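About Trulby Table Linen

Trulby cuts, hems and finishes tablecloths, runners and washable table covers for homes, small cafes and school dining rooms. The company was started by Styliani Papadakis and Prodromos Pappas, who had both worked in the cutting room at Michailidis before it stopped making household goods. All cutting and sewing is done in one building. Weaving and printing are done by outside mills to our specifications.

What we make

The catalog has 31 cloth designs. Most are checks, grids and narrow stripes in pale colors. We make them in rectangular, square and round formats, and any design can be ordered to a custom length in one-inch steps. Round cloths are cut from a single width up to the limit of the fabric, which is 56 inches after finishing. Larger rounds are pieced with two side panels, and the seams are placed so that they fall outside the main eating area on a standard table.

We do not make napkins. Customers who want matching napkins can order fabric by the yard.

Fabric and finishing

Cloth arrives on rolls and is rested flat for two days before cutting. Fabric taken straight from a tight roll will relax after it is cut, and a grid that was square on the cutting table may then be visibly off. After resting, each length is checked for skew. A printed line is followed across the full width and compared with a steel straightedge. Skew of up to 4 millimeters is accepted on plain cloth. On grids and checks the limit is 2 millimeters, and anything over that goes back to the mill or is sold as seconds.

Hems are double-folded with mitered corners. On grid designs the fold is set on a printed line wherever the ordered size allows it. If the size falls between lines, we contact the customer and offer the nearest size that hems cleanly. About half of them take it. The rest get the size they asked for, with a part-square at one end only.

Krystyna Duda runs the cutting room and keeps the pattern cards. Questions about whether a given design can be matched across a seam go to her. Venla Ikonen is responsible for color approval and holds the master swatches, which are stored in a closed drawer and replaced every March.

How a cloth should lie

Our most common service request concerns ripples. A cloth that has been folded in a package will show creases in both directions, and on a grid design these are easier to see than on a plain one, as the printed lines bend wherever the fabric lifts. In most cases there is no fault in the cloth. We recommend the following.

Unfold the cloth completely and lay it on the table with the hem parallel to the long edge.

Line up one printed line with the table edge before adjusting anything else.

Smooth from the center outward with the flat of the hand. Do not pull on the corners, which stretches the cloth on the diagonal.

If ripples remain, press on the reverse side at a medium setting. Steam may be used on uncoated cloth only.

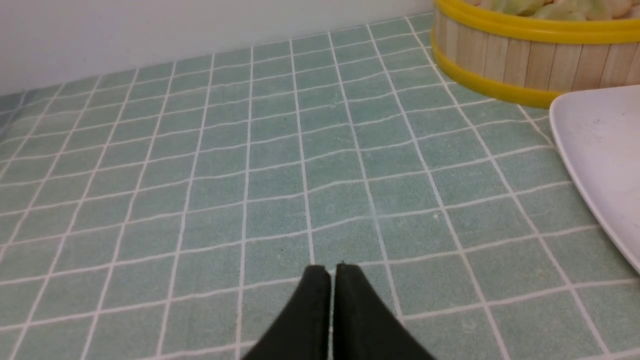
A cloth pushed up against a wall needs one extra step. The overhang on that side has nowhere to hang freely, and any surplus length is forced back onto the tabletop, where it forms low waves running parallel to the wall. Pull the table out by the width of a hand, let the edge drop, and move the table back. For tables that stay against a wall permanently, order the cloth with a short overhang on that side. There is no extra charge, but the order form must state which side is the short one.

Small marks and crumbs show clearly on pale greens, pale blues and white. Brush the cloth off before wiping. Wiping first can press particles into the weave, and they are harder to remove once damp.

Samples and orders

Swatches are free and are cut large enough to show at least one full repeat of the design. Fotini Manolakis handles samples, trade accounts and repairs. A cloth with a failed hem can be returned at any age and will be resewn at no cost if the fabric is sound. Stains are not covered.

Trade customers who used to order under the Petura name should continue to quote their old account numbers. The Petura range was merged into the Trulby catalog and the designs are unchanged, except for two round sizes that were dropped.

Visits

The cutting room can be visited by appointment. Bring table measurements, including the thickness of the top if the cloth is to be fitted. Seconds are sold at the front counter and are not available by mail.

Page last revised February 25, 2019.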